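The Ullurus Pilgrim's Staff and Daybook

By Loukia Gkikas, for Mornthorpe

People have been walking to holy places for a very long time, and most of them did it with a stick. Ours is a good stick. It will not open your third eye, and if it does, please write to us, as we'd want to put that on the label.

The Ullurus set is a two-part kit: an ash walking staff and a clothbound daybook that rides in a sleeve on the strap. It's meant for anyone planning a slow trip to a well, a ring of stones, a ruined chapel, or a hill with a strong opinion of itself. Mystics, lapsed mystics, and people married to mystics have all bought one.

The staff

It comes in one piece, oiled and unvarnished, with a rubber foot you can pull off when the road turns to grass. The grip is wrapped in waxed cord. There are no carved runes. We tried runes on the first batch and a customer who could read them wrote to say we were selling a stick that said "butter."

Weight is 633 grams without the strap. You'll notice it on the first morning and then you won't, until you leave it in a cafe and have to walk back.

The daybook

Plain pages, sewn so they lie flat, with a ribbon and a pocket at the back for leaves, tickets, and other things that seemed important at dusk. Each section opens with a short line for contemplation. Kruger, who chose them, has a taste for the gloomy end of the desert hermits, so expect a fair amount about dust. The facing page is blank, and you may argue with him there.

The paper takes pencil well and fountain pen fairly well. Gel pens smear, as they do in any tradition.

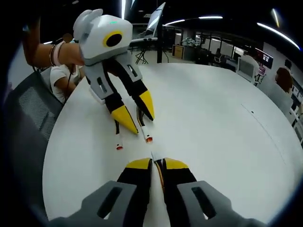
What people ask us

Is it blessed?
No. We leave that to you and whoever you trust with such matters. Several owners have had it done at their own church or temple, and one did it herself in a lake — the oil finish held up fine, though the strap took a week to dry.

Will it suit a tall person?
There are 2 lengths, regular and long. If the regular comes up to your elbow, take it. If it comes up to your hip, take the long and mind the doorways.

Can I buy the daybook alone?
Yes, and refills too. The staff is also sold alone, mainly to people who already own more blank notebooks than they'd like to discuss.

Does it fold?
It does not. Zarberg makes a folding one.

Ordering

We make 700 sets a year and the long staffs go first. Orders placed before March ship in plenty of time for spring walking. Returns are accepted if the staff is unused, and mud counts as use, even sacred mud.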